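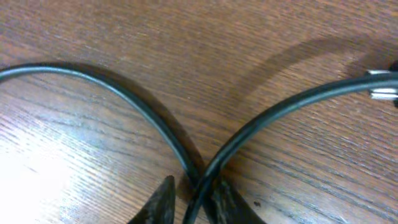
From: Leanne Greenwood
To: Prunbridge Home Workshop list
Date: January 26, 2021
Subject: Re: cables that won't lie flat

Hello all, and thank you to everyone who wrote to me off-list after my last message. I'm slow with replies at the moment but I do read every one of them, usually with my first coffee.

I wanted to pick up the question from Pickering before it slides off the bottom of the digest, since I have wrestled with this very thing all winter.

> I have a black cable, rubbery jacket, the sort that came wrapped
> tight in its box. I want it to run across my desk and down the
> back but it keeps springing up into humps. I've tried weighting
> it with books overnight and in the morning it goes straight back
> to doing what it likes. Is there a trick, or do I buy another one?
> Also, how is everyone coiling the spares? Mine come out of the
> drawer in figure eights and I lose my temper with them.
>
> Pickering

Please don't buy another one yet! The new one will have been wrapped just as tightly and you'll be back where you started with less money.

What you're seeing is the set the jacket took while it was folded up in the packaging. Books overnight won't do much if the room is chilly, and I'd guess that most of our rooms are chilly this week. I unplug mine at both ends, take off whatever twist ties are left, and lay it along the top of a dresser in the warmest room of the house for a day or so. Not on a radiator, please, and not near the stove. Somewhere you'd be comfortable sitting in a sweater is plenty. After that I run it through my fingers from one end to the other, slowly, and let the free end turn as much as it wants to. The turning matters more than the pulling. If you pull on a cable with a twist in it you only chase the twist down to the far end, and then it jumps up into a loop as soon as you let go of it.

If you have a stairwell, so much the better. I hang my longer ones over the banister by the middle and leave them there until somebody complains.

Now, the desk. I had a long spell of tape, then a long spell of little stick-on clips, and I've ended up with both in the trash. The tape left a gummy line on the wood that took me most of a Sunday to get off (a little cooking oil on a rag, then dish soap, and wipe it dry straight away so that water doesn't sit on the finish). The clips held beautifully until the first warm spell in June and then dropped off one at a time, generally during phone calls. What I use now is a strip of soft felt folded over the cable near the back edge, with a small flat weight sitting on it. It looks homely but it stays put, and I can lift the whole business off when I want to dust.

Do let the cable have its curve if there's room for it. I used to want everything in straight lines with square corners, and I was forever bending the jacket hard right behind the plug, where it least likes to be bent. A wide easy arc across the tabletop is kinder to it, and after a week you stop noticing it's there.

As for coiling the spares, I was taught to wrap them around my hand and elbow, and I'm sorry to say I taught both my boys to do the same — please don't. Every turn puts in a twist, and that's where your figure eights are coming from. Make one loop the ordinary way, toward you, and then for the next one roll your wrist under so that the loop goes on backward. Over, under, over, under, all the way along. It feels clumsy for the first 2 or 3 tries and then your hands simply know it. When you want the cable again, hold one end and toss the rest, and it should run out without a knot. Just be sure the end hasn't slipped through the middle of the coil or you'll get a whole row of knots, and then you'll be cross with me as well.

I make my coils 6 inches across for thin cables and 14 for the stout ones. Tie them loosely with a scrap of ribbon or a strip of old T-shirt, and put a paper label on the ribbon saying what the thing belongs to. I went through the hall drawer after New Year's with Bronon's old labeling sheet beside me (it's still in the list files, under Pasteck's name for some reason) and found a good many that matched nothing we own anymore.

Pickering, do write back and say how you get on, and what the jacket feels like after a day in the warm. If it's still stiff as a coat hanger then I may have to change my advice.

I still have the felt, by the way, a great deal more than I'll ever use. Send me your address off-list if you'd like a strip and I'll put it in the mail on my next trip to the post office.

Warm wishes from a cold kitchen,
Leanne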